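Cunasero, Firnia site
Minutes of the staff meeting on the robot arm in sample preparation
13 May 2020, small meeting room
Chair: Veronika Zwahlen
Minutes: Gervásio Sales
Present: preparation team, both shifts; one person from maintenance

1. Minutes of the April meeting
Approved with one correction. In item 4 it was written that the evening shift "agreed" to the new hours. The evening shift asks to write "was informed of".

2. State of the work with the arm
Veronika reported that in April the arm did 153 practice runs with the tube rack. In 18 of them a person had to stop it and put a tube right by hand. The practice is done with colored liquids only, at the white table with the panels. Customer samples stay at the manual benches until this meeting decides differently. 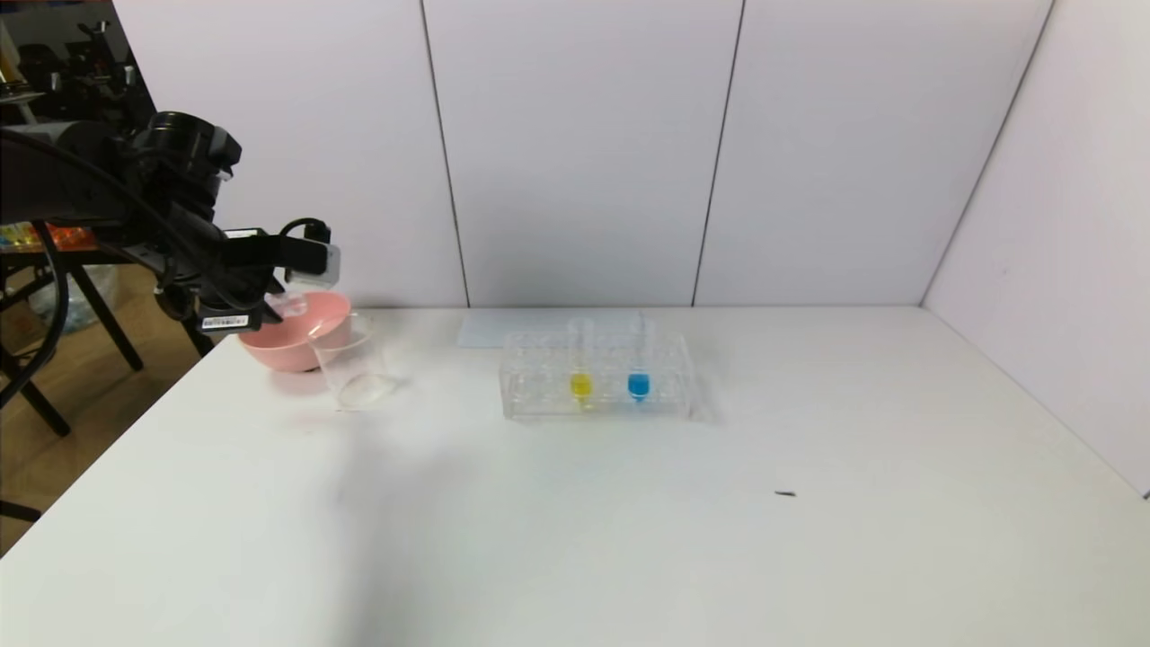

The team asked who writes down the stops. Until now it was the person who stood nearest, and for this reason some stops have no comment. From Monday there will be one paper list beside the table, and the time and the rack position must be filled in.

3. Change of tasks
This point took the most time. Veronika explained that no position will be cut this year. Two people per shift will have the arm as their first task, and the others will continue with pipetting and labeling. Several colleagues said that watching a machine for a whole shift is more tiring than to do the tubes themselves. It was proposed to change places every 2 hours. Accepted for a trial until the next meeting.

A question came about pay, because supervising the arm is not in the present job description. Veronika has no answer yet. She will ask at the Lefèvre office and bring the reply in writing.

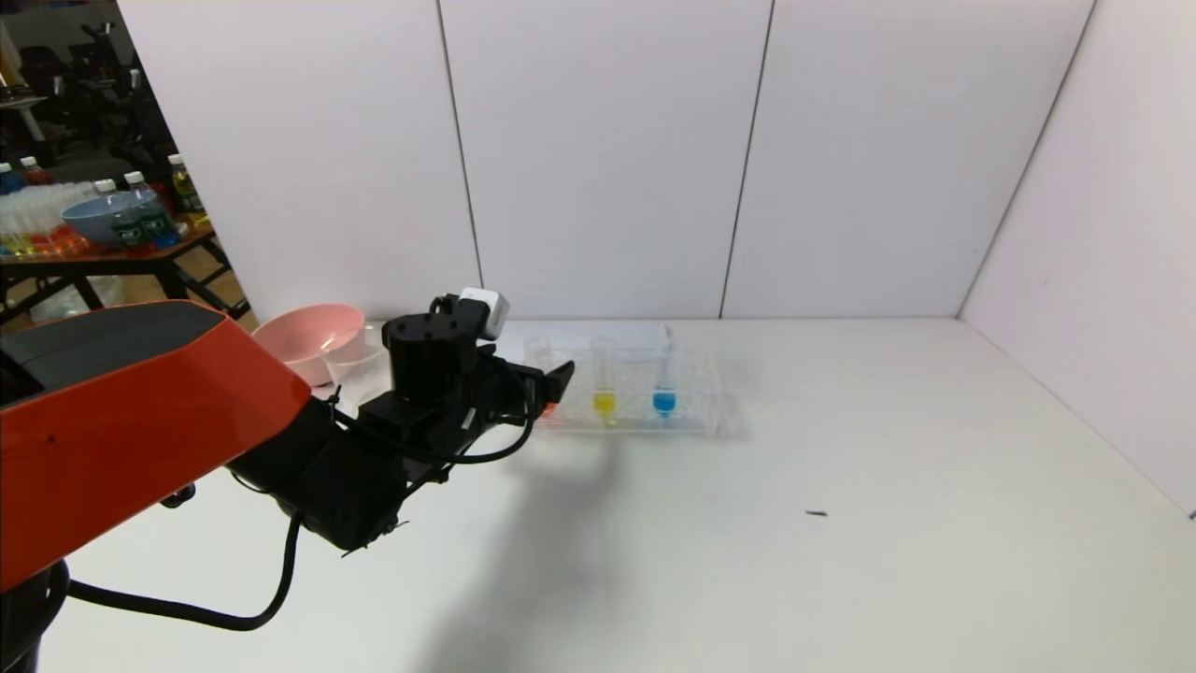 Gervásio reminded that training in the Dosix software was promised for everybody, but the day shift received it first and the evening shift has still no date. Maintenance can give the course also after 16:00. The dates will be put on the board.

4. Safety and order at the table
Nobody reaches inside the panels while the arm is switched on, also not for a short moment. The table is to be wiped at the end of each shift. Spare tubes are ordered, nearly 89 euros with delivery.

5. Other matters
The request for a second chair with back support is repeated from last time. Maintenance will look in the storage.

To do
Veronika: written reply about pay
Gervásio: paper list for stops, plan for changing places
Maintenance: training dates for evening shift, chair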